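Handout 7: Learning bimanual sorting from demonstrations, and how to report it

Read before the lab session. Sections 7.1 to 7.3 are examinable; 7.4 is background for the report.

7.1 Setup

The running case for this part of the course is the Proleo task set, recorded on the two-arm bench in the Hastitz lab. Both arms carry parallel grippers. The policy receives camera images and joint positions and outputs joint targets for both arms at once. There is no object detector, no pose estimate and no hand-written state machine. Everything the policy knows about tape, racks and boxes comes from the demonstrations.

A demonstration is one teleoperated run of one task, stored from the start signal to the stop signal. The operator ends the run. In an earlier version of the set the recording software ended it by time limit, and the last second of many runs contained idle arms. Policies trained on those runs learned to pause. This is the first thing to check in any dataset you are given: plot joint velocity against time and look at both ends.

7.2 Data and splits

The set for the sorting task contains 365 recorded runs. Of these, 308 passed review. A run was rejected if an object left the table, if the operator regrasped more than twice, or if any camera stream had a gap. Of the 308 accepted runs, 283 are used for training. The remaining 25 are held out and are used only to compute validation loss.

Note that validation loss is a weak guide here. It measures how closely the predicted actions follow the operator on states the operator visited. It says nothing about states that the policy reaches by its own errors. Two checkpoints with nearly equal loss can differ widely in success rate, and the order can be reversed. Select checkpoints by rollouts on the bench when you can afford them.

Let the action chunk have length k. At each query the network predicts k future joint targets for both arms. With k = 1 the policy reacts at every step but the errors compound quickly. With large k the motion is smooth, but the arms keep moving along an old plan after the object has slipped. The lab settled on an intermediate k by sweeping it on the bench, and you will repeat a short version of that sweep.

7.3 Coordination between arms

The sorting task uses a wire rack and a cardboard tray side by side, with rolls of tape as the objects. A single arm could do most of the moves. The reason for studying it with two is that the arms share a workspace, and the policy has to learn which one acts and which one stays out of the way. Consider a state in which the right gripper holds the black roll over the tray while the left one is open beside the rack, with the white roll lying inside it. 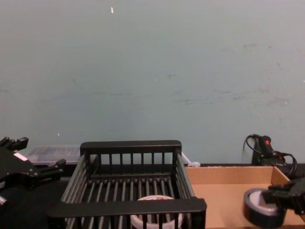 Malý objects at this point that a joint policy is the wrong model for such states: if one arm is occupied and the other is free, two independent policies with a simple lock on the shared region would need less data and would be easier to debug.

The objection is reasonable and was tested. Three variants were trained on the same 283 runs:

(a) Joint. One network, both arms in the observation and in the output.
(b) Independent. One network per arm, each seeing the images and its own joints only.
(c) Independent with lock. As (b), with a region above the rack that only one gripper may enter at a time.

Variant (b) failed mainly by conflict. Both grippers moved to the same roll, and the run had to be stopped. Variant (c) removed the conflicts but introduced waiting: an arm that reached the region second would hold still at its border, a state that does not occur in the demonstrations. Once released, it often continued from there with a poor approach angle. Variant (a) showed neither failure often, but it had one of its own. When a roll was placed well outside the trained positions, both arms hesitated, including the arm that had nothing to do with that roll. The error in one half of the observation affected the output for the other half.

So the lock does make faults easier to locate, as claimed. The claim about data was not supported on this task. It may hold on tasks where the arms rarely meet, and the report should not generalize beyond the bench.

Two practical remarks. First, the wire rack is hard on the grasp. The bars limit the approach directions, and a finger that comes down between a bar and the roll can close on both. Label these separately from a plain missed grasp. Second, a roll of tape presents differently when it is flat and when it stands or leans. If the starting poses are not varied during recording, the policy will be tested on one pose in practice, whatever the protocol says.

7.4 Reporting

For each variant, state the number of rollouts, the rule for starting positions, and the rule for stopping. Fix all of them before the first rollout. Use the same list of starting positions for every variant and interleave the variants, so that drift in lighting or calibration does not fall on one of them alone.

Score by stage: reach, grasp, lift, transfer, release. A single success figure hides where a policy breaks, and a policy that fails at release needs different data from one that fails at reach. Give an interval for each proportion. With few rollouts the intervals will overlap, and you should say so.

Human interventions count as failures. A rollout that is stopped for safety stays in the denominator.

Exercise for the lab: choose 2 values of k, run variant (a) with each on the shared list of starting positions, and submit the stage table together with the raw logs. Use the Zenance template for the table. Logs without a calibration record will be returned.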